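Brudesby Housing Trust to open garden work and study spaces to residents at four sites

January 2020

Brudesby Housing Trust has today announced a programme to improve the shared courtyards and gardens at four of its sites, giving residents new places to sit, read, study and work outdoors during the warmer months. The first courtyard, at Pirnard Court, will open to residents in May.

The programme follows a survey of tenants and leaseholders carried out by the Trust last autumn, to which 227 households replied. Residents were asked how they used the outdoor areas around their homes, what prevented them from using those areas more often, and what changes they would most like to see. Of those who replied, 76 per cent said that they would spend more time in their courtyard or garden if there were somewhere comfortable to sit. A large number also said that they worked or studied from home for at least part of the week and had no suitable space in which to do so.

Brudesby Housing Trust manages homes in the town and the surrounding villages. Many of its properties were built around a central courtyard, a layout that was popular at the time but which has not always been well maintained. In several places the original benches were removed and never replaced, and paving has become uneven. The Trust accepts that these areas have received less attention than the buildings themselves, and the new programme is intended to put this right.

Work at Pirnard Court will begin with the relaying of the central patio and the repair of the drainage channel along its north side. Level paths will be laid from each of the three entrances so that residents who use wheelchairs, walking frames or pushchairs can reach the seating without using steps. Two raised beds will be built at a height suitable for gardening from a seated position. The existing cherry tree will be kept, and a qualified tree surgeon has advised on protecting its roots while the paving is lifted.

Tables and chairs will be provided in a range of sizes. Residents who took part in a drop-in session at the Trust's offices were shown several types of table and asked for their views on height, stability and ease of cleaning. Opinions differed on the best surface. Some residents preferred timber for its appearance, while others pointed out that glass and metal can be wiped down quickly after rain. A mixture of the two will be supplied, and the Trust will review how each type has lasted at the end of the first year.
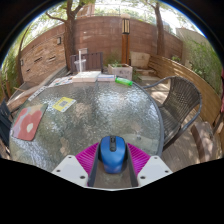 A blue wireless mouse over a glass-topped patio table in bright sunshine.

The wireless internet service at Pirnard Court, at present available only in the common room, will be extended to cover the whole of the courtyard. There will be no charge to residents for its use. Weatherproof sockets will be fitted beneath the covered walkway, where they can be reached without cables crossing the paths. A canvas shade will be put up over part of the seating area from late spring until early autumn, in response to comments from residents who found it difficult to read a screen in direct sunlight.

Design work has been carried out by Bakalis, a landscape practice with experience of shared gardens in housing schemes. The building contract has been awarded to Skosent, which will also be responsible for maintaining the paving and fixed furniture for the first two years. Under the terms of the contract, Skosent will offer paid work placements to residents of the Trust who wish to gain experience in building or grounds maintenance. Details of how to apply will be sent to all households before work begins.

A spokesperson for Brudesby Housing Trust said: "Our residents told us very clearly that they value the space outside their front doors and that they would like to make better use of it. For some people that means a quiet place to finish a piece of coursework. For others it means a chair in the sun and a chance to speak to a neighbour. We are grateful to everyone who returned a survey form or came to the drop-in session, and their comments have shaped the plans throughout."

A spokesperson for Bakalis said: "These courtyards were well planned when they were first built and the basic arrangement is sound. Our designs keep that arrangement and concentrate on access, planting and seating. We have chosen hardy plants that need little watering once they are established."

The programme will be paid for from the Trust's planned maintenance budget and will not lead to any increase in rents. Service charges for leaseholders at Pirnard Court will remain unchanged during the current financial year. Any later change would be subject to the usual period of consultation.

In addition to the building works, the Trust will make available a fund of £2000 for resident groups who wish to arrange activities in the improved spaces. Groups may apply for help with the cost of plants, tools, books, refreshments or the hire of equipment. Applications will be considered in the order in which they are received, and a short form will be available from the Trust's offices and website.

While work is under way, part of the courtyard will be closed. Access to all homes, bin stores and cycle racks will be maintained throughout. Contractors will work on weekdays only, and deliveries will be made through the rear gate where possible. The Trust will write separately to residents whose windows look directly on to the patio, and anyone with concerns about noise or dust is asked to contact their housing officer.

Plans for the remaining three sites will be displayed for comment once the work at Pirnard Court has been completed. Residents at each site will have 60 days in which to respond before any decision is made.

Notes to editors

Brudesby Housing Trust is a not-for-profit landlord providing homes for rent and shared ownership in Brudesby and the surrounding area.

The survey of outdoor spaces was sent by post to all households at the four sites and was also available online. Large print copies were supplied on request.

Copies of the plans for Pirnard Court may be viewed at the Trust's offices during normal opening hours. Requests for interviews and further information should be directed to the Trust's communications office.

Ends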